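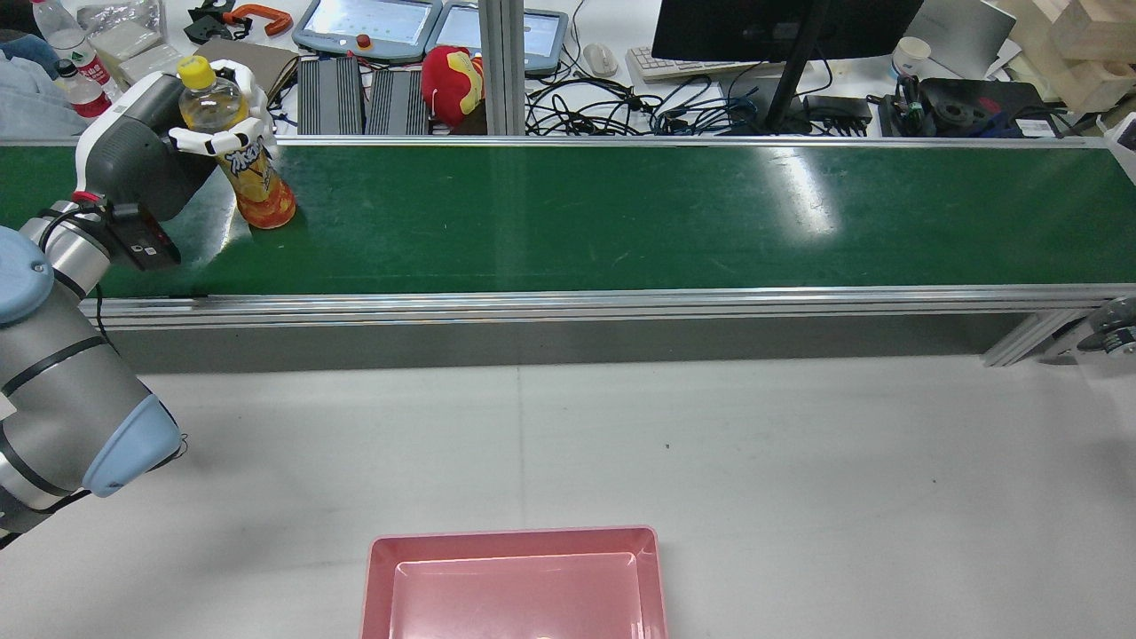
FOR IMMEDIATE RELEASE

Wesetum opens its long conveyor belt bench to small drink makers and bottle return shops

Mar 19, 2024 – Hi, I'm Shagufta Tarar, and I run the belt room at Wesetum. I asked if I could write this one myself, and to my surprise they let me, so please forgive the lack of stiff quotes from people in suits!

The short version is that our tabletop-height belt bench is now open for bookings. If you fill bottles, sort bottles, take bottles back or just need to know how your label looks going along under bright lights, you can come and use it. We've been running it for our own work for 11 months and it sat idle far too often in between (it drove me a little nuts, I'll admit).

What you get is a long green belt with aluminum rails on both sides, bolted up at a good height for people who would like to keep their backs. The top of the belt is shiny and it has picked up its share of scuffs. I like it that way. Clear plastic and yellow caps show up nicely against green, and glare from the ceiling lights lands on the belt in a few spots, so you find out fast if your label is hard to read in a bright room. Plenty of stores are bright rooms.
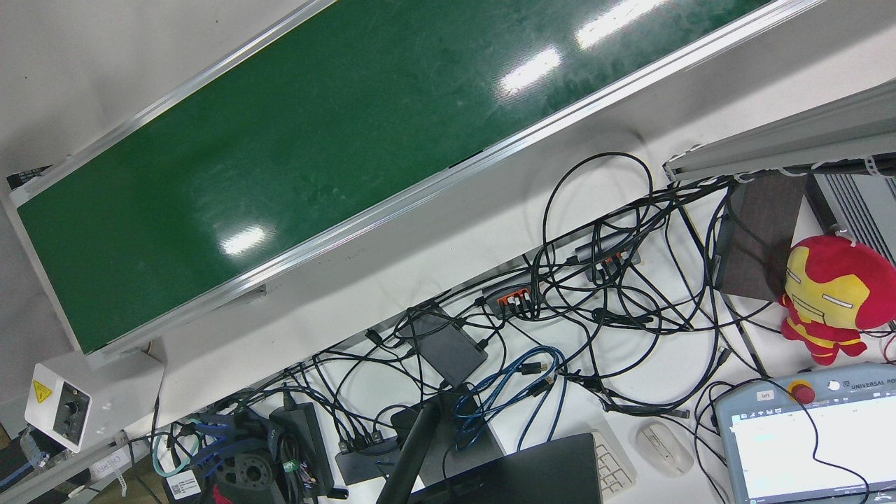

Speed is set with a knob, and I can teach you to use it in the time it takes to drink a coffee. Please do read the yellow warning sign on the control box before you go poking near it – it's there for good reason and I will ask you about it.

We also have a white worktable right up against the belt, with USB hubs and more cable than I care to think about. Bring your scales, your scanners, your label readers, whatever you've got, and we'll find a plug for it. Jalen Blackwood looks after that side of things. His family's shop, Blackwood, built the bench with us, and he has strong feelings about blue cables staying in their own bundle. Humor him.

Our first outside users were the folks from Fandley, who make a ginger soda I now drink far too much of. They sent 514 bottles down the belt over two visits and went home with a new label, bigger print and all. "I thought we were done with that label," Jalen told me afterward, and I think he was a bit sad to see the old one go. Cluvex, who handle bottle returns, have their first visit set for July.

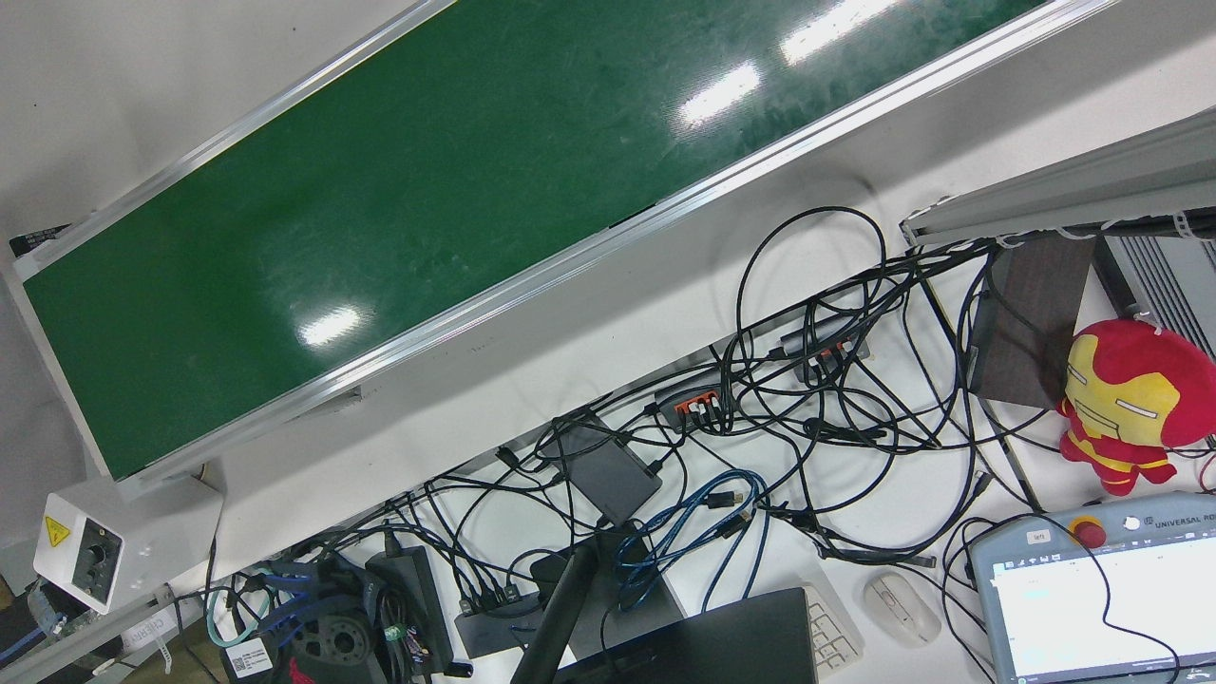

A session runs 5 hours and costs $40 for any business with fewer than 11 people on the payroll. Bigger outfits should write to us for a price. You bring the bottles and take them home again, full or empty. Caps on, please! I've mopped up enough soda for one lifetime.

Booking is open now through the Wesetum front desk. Ask for me or for Jalen and tell us what size bottle you use, so we can get the rails set before you arrive. Reporters are welcome to stop by too, with a day's notice.

Press contact: Shagufta Tarar, belt room, Wesetum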